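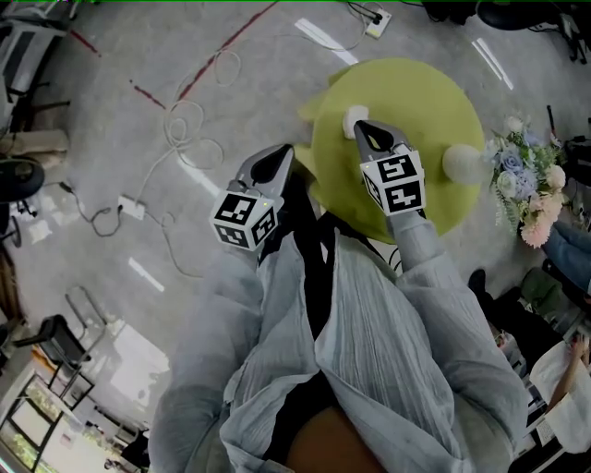

Opening: start from the floor

Speaker notes, Bornesix shared spaces meet-up, 10/15/21. Slot is 17 minutes, questions included, so keep moving.

Say hello, say how glad I am to be talking about floors, and wait for the laugh. Then say I mean it! When people fit out a big open workroom they start with the furniture, and the floor gets whatever is left over. I'd love to turn that round.

Leave the first slide up while I talk. Grey speckled floor, a red line across it, white cables in loops, two power strips. Ask the room where they would walk. Give them a few seconds to look properly. Somebody will spot the loops straight away and somebody else will be looking at the flowers, and both are fine places to begin.

The round table

I'm very fond of this table. Yellow-green, wavy round the rim, with a lobe sticking out on one side. A round top suits small jobs that people want to stand over, and you can come at it from any direction, so it needs clear floor all the way round. That's the catch. Push a desk against a wall and you lose one side to the wall. Put a round table in the open and every cable nearby becomes something you might step on.

Mention the flowers: artificial, pale blue and white and peachy pink. They do a lot for a grey floor. (Dust them. A hairdryer on cool works well. Don't get stuck on this, I went on far too long about it at the Dogar run-through.)

Cables

Main part of the talk, give it 5 minutes.

Power strips first. Decide where they live before anyone plugs in. A strip in the middle of the floor will collect a nest of spare lead, and a long lead on a short run always ends up in loops. Swap it for a shorter one if you can. If you can't, fold the extra into a flat figure of eight and fasten it with a soft tie, near the strip, away from the walking side. Don't wind it tight.

Next, crossings. If a lead has to cross a route, take it straight over at the narrowest point and put a low cover on it. Diagonal crossings are the ones that catch feet.

White cable on a grey floor is easy to see, which I like. Thin black ones are much harder to pick out. Colour is worth thinking about when you buy!

Pass round the three sample covers here. The Ondik one is the heaviest and lies flattest. Get them back before the end.

Tape lines

Red tape is cheap, quick and wonderful. Pick one meaning for it and stick to it: walking route, or edge of a work area, never both in the same room. At Billgate we had both for a whole November and people simply stopped looking down.

Clean the floor before taping. Press it down with a roller. Replace a whole length when an end lifts, as patches look scruffy and peel sooner.

Chairs and shelves

Next slide. White shelving on the left with a white mesh chair on wheels in front of it, red lines running off towards the middle, cables on the floor. What a good big room — all that white ceiling and the beams! Talk about wheels and cables here. Five-wheeled chairs roll over leads happily until one doesn't, so give chairs a parking spot, and try not to make it the bit of floor where people stand to reach a shelf.

Budget, if there's time: £1297 covered tape, ties, covers and shorter leads for the whole of Billgate. Flowers came out of a different pot.

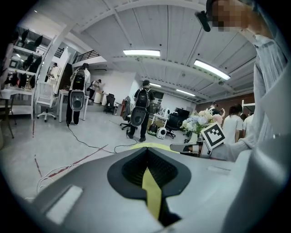

Can you put floor tape straight over a cable to hold it down?

It's better to use a proper cable cover. Tape wears through where people tread, leaves glue on the lead and hides any damage underneath.

Other questions likely to come up

Rugs over cables: please don't. Heat and trips, and they slide.

How often to redo the lines: look at them monthly, replace when the ends curl.

Handouts are on the chair by the door. Collect the covers.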